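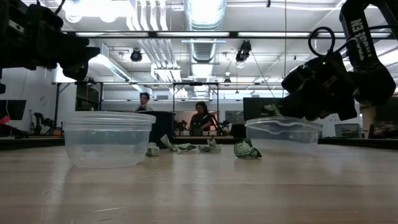

Walk-through before doors, Rumormont, June rap night

I do this list myself at 4 p.m., before the first soundcheck, and I add my notes as I go. Sorry about the rambling!

Fire exits clear: Yes. The left one had two flight cases parked across it (Novero's crew, who moved them right away).

Exit signs lit: Yes, all of them.

Cables taped down: Mostly. The run from the DJ riser to the monitor desk was still loose, so I sent Tuncay back with a new roll. Rechecked at 5, fine now.

Stage edge marked: Yes, but please redo the white tape before Gikik goes on. He raps right on the lip of the stage and I was so nervous last time!

Subs strapped: Yes. I leaned on both stacks and nothing budged.

Barrier: One foot wobbles, third section from the right. Swapped it.

Sound level: Soundcheck was LOUD. Felicidad brought the low end down and it still hits plenty hard. Earplugs at the bar, 150 pairs.

Haze machine: Not passed. It leaks, so it stays off tonight.

First aid kit: Short on cold packs. Dorota is picking up 20.

Water at the barrier: Still to do, check again at 7.

Signed, Thitima Sukprasert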